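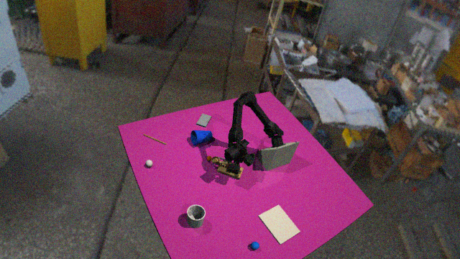
How do you find out which robot hand is best?

A robot's hand is called a gripper. Some grippers have two fingers that close like tweezers. Others have more, or use a sucker. Each kind is good at some jobs and bad at others, so engineers have to test them.

At Nulden, Ferhat Kırmızıgül and Gilberto Ñahui test grippers inside a computer first. This is called a simulation. The computer works out how heavy each object is, how slippery it is, and what happens when the gripper touches it. If the arm knocks a cup off the table, there is nothing to sweep up.

To be fair, every gripper gets the same test. The arm has to pick up objects of different shapes, such as a ball, a cup, a thin stick or a lumpy toy. A ball can roll away. A flat tile is hard to get hold of – there is hardly any edge to grab.

Ferhat and Gilberto compared two grippers, the Prolon and the Yaman. Each one had 1000 tries. The Prolon dropped the object 164 times. The Yaman dropped it less often, but it was slower.

So which is better? That depends on the job. For packing eggs, you would choose the careful one. For sorting plastic bricks, you might want the fast one.

The next step is to try both grippers on a real arm – simulations can get things wrong, especially with soft objects.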